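Ask for porosity limits before you ask for price

Most quote requests for aluminum castings that cross my desk at Furkard have a drawing, a quantity and a target price. Few say how much porosity the buyer can accept, or where. I think this is the most expensive omission in the trade, and buyers should stop leaving it to the foundry.

Every casting has some voids. Gas gets trapped, thick sections shrink last, and the metal feeding them freezes too early. A void in a cosmetic rib does no harm. The same void under an O-ring groove is a leak. A drawing that says "free of porosity" treats both the same way, and a foundry will either ignore the note or price it as if every part needed X-ray.

A better drawing marks zones. On the Vosora valve body, Indrek Jaunzems split the part into 3 zones and gave each a largest allowed pore size. Only the sealing face needed a pressure test on every piece. Scrap at machining went from 20 percent to 4 percent, and the alloy and the die stayed the same.

Shuk-fan Yang, who buys for Wandix, objects that zoning takes engineering time and small orders can't carry it. I disagree. It took 2 hours on the valve body, and one rejected lot costs more than that in freight.
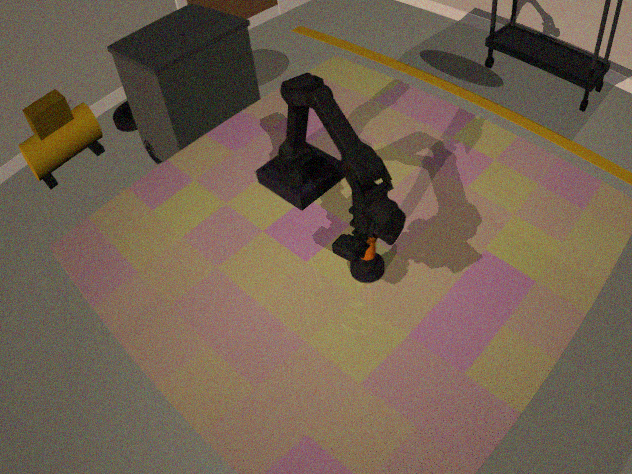 Simulated cell layout, dark robotic arm on a checkered floor mat.

Vacuum assist and impregnation have their place. Impregnation seals a leak path but adds no strength, so it should be agreed in writing before the first lot. Vasiliauskas lists it as a separate line on the quote, and other foundries should do the same. If the line is missing, ask whether the price includes it.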